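The Patience of Small Knots

By Theda Dreßler

In Paterson there is a shop that sells sewing thread in the front and, behind a curtain, skin. The skin is synthetic. It comes in flat pads, wrapped one by one in plastic, and the woman at the counter puts it in the same paper bag as the buttons.

I went there because I wanted to write about people who close wounds, and I was told I should first try to close one myself. My purchase was a Clestum pad, a packet of black thread and one curved needle. I have hemmed curtains and repaired many winter coats, so I was not afraid. I should have been a little afraid.

A cloth forgives you. If the stitch is ugly you pull it out, and the fabric closes over the hole. The pad keeps every hole you make in it. After my first evening it looked like something a bird had visited, and I had only 2 knots that my teacher was willing to call knots.

My teacher was Feng-yi Ko, who runs the evening course in a room above the shop. The course is 11 evenings long and the first nine are spent on one stitch only. It is called the simple interrupted suture. You pass the needle in on one side of the cut and out on the other, you tie, you trim the thread, and you begin again from nothing. Every stitch stands alone. If one of them fails, its neighbors still hold, and for this reason the old stitch has stayed in use while so many others came and went.

The cut is marked in red, and I was surprised how much this changes the work. On a plain pad my hand was quick and careless. With a red line in front of me I began to hold my breath, although I knew very well that nothing there could hurt.
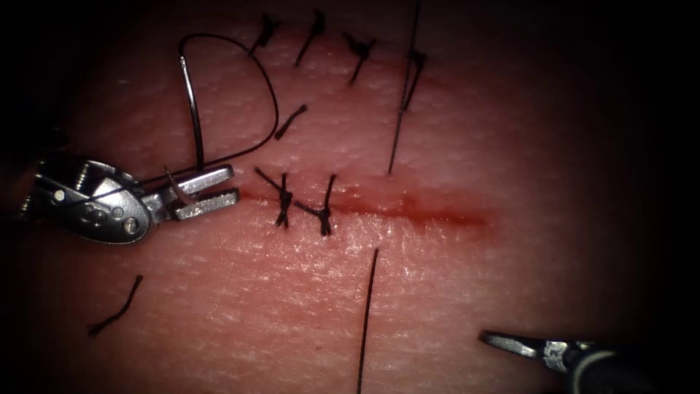
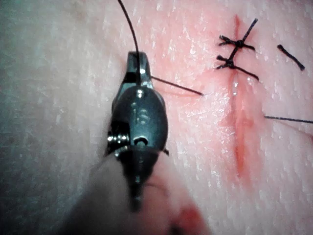
Two knots tied, and the rest of the cut still to close.

Feng-yi Ko told me that most beginners look at the knot, when they should look at the skin on both sides of it. The edges must touch and no more. A person who is proud of a strong, tight stitch has usually pulled too much, and the skin between the edges becomes pale and folded. "Tie it as you would close a letter you may want to open again," was the advice, and I wrote it on the lid of my thread box.

The distance between the stitches is another matter. I wanted a ruler. We were not given one. You are supposed to learn the distance with the eye, by making a row, disliking it, and making another row next to it. A pad that has been used well carries its old rows like lines in a school notebook, and one can read on it how the hand was on a certain evening. Mine leaned to the left until the sixth lesson.

Then there are the tails. When the knot is tied, the thread is cut and two short ends remain. If they are too short, the knot may slip open. If they are too long, they lie down over the next stitch and get caught in it. I cut mine too long for weeks and had to pick them out with the point of the needle. The small clippings went everywhere. I found one in my sugar bowl.

Thread, too, has its character. The cheap kind remembers the spool and wants to curl back into it. The Birnix thread, which the shop keeps in a drawer and does not advertise, is softer and makes a wide, calm loop before you pull it down. I bought one packet in December and used it very slowly.

I have now tied 200 knots, more or less all of them on a kitchen table in Prancombe with the lamp pulled low. I will never close a real wound and I do not wish to. But last week a button came off my gray coat, and I noticed that I was looking at the cloth on both sides of it before I picked up the needle.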